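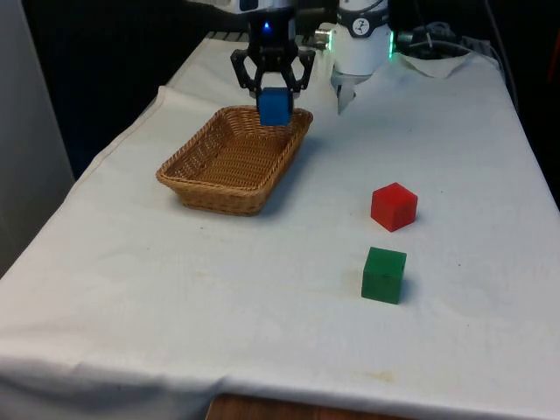 Section 5. Setting Up a Toy Lending Branch

This section covers the first-time set-up of a lending branch in the Prukano catalog and on the Katness shelf units. It applies to branches that lend toys, games and puzzles. Book-only branches can go straight to Section 7.

You need a branch login, the label printer, a roll of item labels and the sheet of shelf codes that came with the shelf units. Assemble and anchor the shelves before you start.

CAUTION: Do not load any Katness unit until both wall brackets are fixed. Heavy board games go on the lowest shelf.

5.1 Create the branch

1. Log in and open Settings, then Branches.
2. Select Add Branch and type the name exactly as it should print on receipts, for example Himville or Cabanatuan.
3. Enter the opening hours. Leave closed days blank. Do not enter zeros, or the system will treat the day as open and count it toward loan periods.
4. Set the standard loan period. The default is 7 days.
5. Set the number of renewals allowed. Most branches use 2.
6. Select Save. The branch name appears in the menu at the top left.

Note: The branch name cannot be changed once the first loan has been made. If you notice a spelling mistake after that, contact the catalog desk.

5.2 Enter the shelf codes

1. Open Locations and select Import.
2. Type the code from each shelf, top to bottom, starting with the unit nearest the door.
3. Print one shelf label per code and stick it to the front lip of the shelf, at the left end.
4. Walk along the units with the printed list and compare it with the labels. Correct any errors now. Moving a shelf code later moves every item assigned to it.

5.3 Add loose-part sets

A loose-part set is any toy lent as one item but made up of separate pieces: blocks, counters, train track, play food. Each set has one item number and one container. The pieces are not numbered individually.

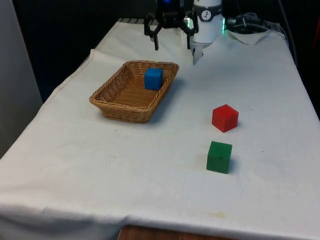
Photo: Amado Malabanan

1. Lay the pieces out on a plain surface and check them for splinters, cracks and missing parts. Set damaged pieces aside for repair.
2. Clean the pieces as described in Section 8 and let them dry fully.
3. In the catalog, select Add Item, then Loose-Part Set.
4. Enter the title. Use the common name first and the maker second – "Blocks, colored" is easier to find than a product name.
5. Enter the piece count in the Contents field. List large or unusual pieces by name.
6. Enter the recommended age from the original packaging. If the packaging is missing, leave the field blank and tick Age Not Known. The item will be held from loan until a supervisor fills it in.
7. Under Container, choose Box, Bag, Tin or Basket.
8. Select Save and Print. Two labels print, one for the container and one for the contents card.

CAUTION: Items with small parts must carry the yellow small-parts sticker as well as the item label. Do not rely on the age field alone.

5.4 Label the container

1. Wipe the container with a dry cloth.
2. On boxes and tins, place the item label on a short side, so it can be read when the item is shelved.
3. On bags and baskets, labels will not stick. Put the label on a card tag and tie the tag on with cotton tape. On a basket, pass the tape through the weave and use a double knot.
4. Place the contents card inside, face up, on top of the pieces.
5. Scan the label. If the scanner gives two short beeps, the label has been read but the item is not saved. Go back to step 8 of 5.3.

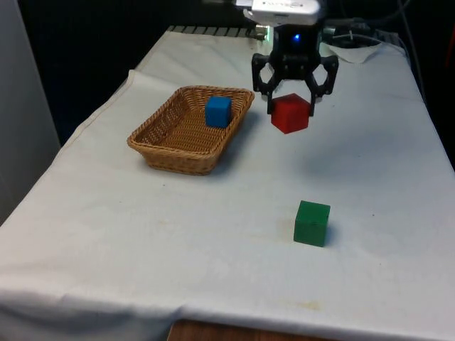

Woven basket and cubes in three colors on a white cloth.

5.5 Make a test loan

1. Select Loans, then Test Mode. The screen border turns orange.
2. Scan the test member card and then any item.
3. Check that the due date matches your loan period and does not fall on a closed day.
4. Print a receipt. Check the branch name and phone number.
5. Return the item. The catalog asks for a piece count. Enter the full count and select Complete.
6. Repeat the return with one piece fewer. The item should move to the Incomplete list and should not be available for loan.
7. Leave Test Mode.

If step 6 does not work, the Contents field was probably left blank. Open the item, fill in the count and test again.

5.6 Limits

A branch can hold up to 1,815 item records on the standard plan. Withdrawn items count toward this total until they are archived. Branches that share a van route should archive in June, before the summer exchange.

Section last revised November 2025. For returns with missing pieces, see Section 6.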